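Brokcombe Neighbours Help Board
Home and study

How do I get back into studying at night after years away from it?
Posted by Radka Krasniqi, November 2021

Hello everyone. I've signed up for a bookkeeping certificate by correspondence, my first proper study since high school, and the first unit is due in February. I work days at the garden centre in Proltside, so it has to be evenings once the kids are down. I get 8 pages in, my eyes go funny and I've forgotten what I read. I've been using the kitchen bench under the ceiling light. Has anyone been through this and come out the other side? I'd love to hear what your evenings looked like, and what you kept near you while you worked. 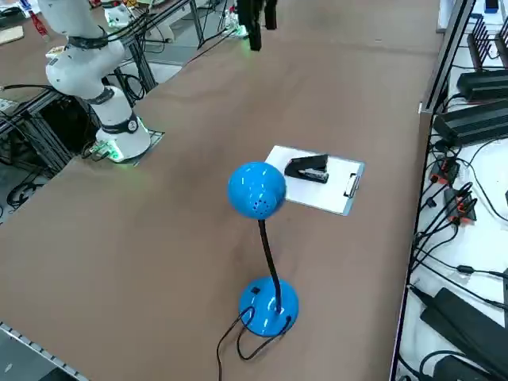

2 replies

Matić
Welcome back to the books, Radka! I did my building ticket at night with two little ones in the house, so I know that feeling very well. My best advice is to stop trying to read for the whole evening. I did 2 short sittings with a cup of tea in the middle, and at the end of each one I shut the book and wrote down whatever I could remember in my own words (the first few were dreadful, and that's fine, you get better at it). Get a lamp down low beside your page too, on the side you don't write with so your hand doesn't throw a shadow.

The other thing is the table. If you can leave your work out overnight, you'll start again much sooner the next evening.

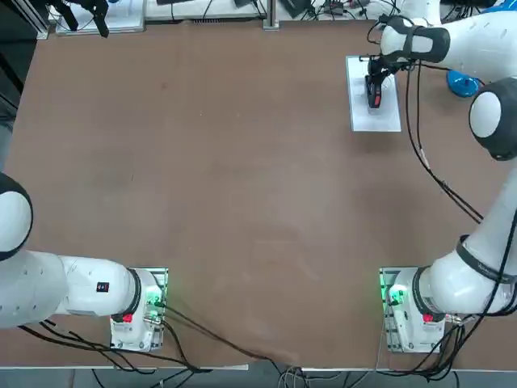 I had mine in the corner of the spare room, and my wife knew that if the door was pulled to, I was at it until the tea was made. Tell your family which nights are yours and put them on the calendar. Mine were favourite footy nights at first, which was a silly choice, and I changed them after 6 weeks. Bookkeeping is mostly practice, so do the exercises even when you think you've understood the chapter. Good luck, love, and let us know how the first unit goes.

prurkalico203
Go to bed and get up early instead. Worked for me. Also ask for an extension before it's due, not after.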